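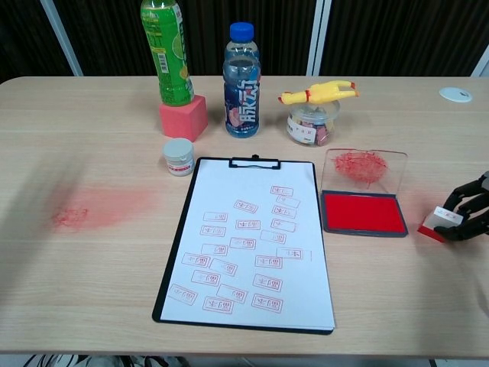 The stamp belonged to the firm, and the firm did not exist any more. Dzifa Fiadzo knew this, and still she pressed it to the paper another time.

"You are pressing too hard on the left side," said Etornam Aryee from the door.

"I am pressing the same on all sides."

"Then the stamp is tired."

He came in and sat opposite her, with his back to the brown curtains. He had his coat on already. In Grurthorpe it gets dark early in December, and the last bus to Nutholm did not wait for people who were talking.

Dzifa turned the clipboard so he could see the sheet. The small red rectangles went over it in all directions, like houses in a town which was built without a plan. Some were sharp. Some were so weak that only the outline had stayed.

"Which one is the good one?" she asked.

Etornam bent down. For many years he had checked papers for the Sala warehouse, and he did not answer such a question quickly. He put his finger near one impression, then moved it to another.

"What is it for?"

"For the letter. The woman at the Drakel office wants our stamp on the last letter, or they will not give back the deposit. She was very polite. She said it must be readable."

"How much is the deposit?"

"2000."

"I thought it was 3000."

"It was 3000 before the broken window."

He nodded. The broken window was his, and they did not speak of it often.

She moved the yellow chicken a little on top of the plastic jar, only to have something to do with her hand. It had been her gift to him in their first winter, when they had one customer and the telephone was silent all the day. The rule was that a person who brought bad news must squeeze it first. After some time the customers also learned the rule. A man from Nutholm once squeezed it for a long while and then told them he could not pay invoice 507, and they both laughed so much that they gave him another month.

"Did he pay in the end?" Dzifa asked.

"Who?"

"507."

"He paid 58 of it. Then he moved to his sister."

Outside a bus went by, but it was the wrong one. Etornam opened the top button of his coat. He pulled the clipboard to his side of the table and held out his hand for the stamp, and she gave it to him.

He did not press hard. He put it down on a free place near the edge of the paper and rocked it slowly, left and right, the way one rocks a child who is nearly asleep. Then he lifted it straight up. The rectangle was clean on all four sides, and every character in it could be read.

"So," he said. "Like this. Where is the letter?"

Dzifa had the letter in her bag. She had had it there since the morning, folded one time, and she could have stamped it at nine o'clock and gone home.

"I must look for it," she said. "Take a candy. It can take me a while."

He looked at the clock, and then at her — and he took off his coat.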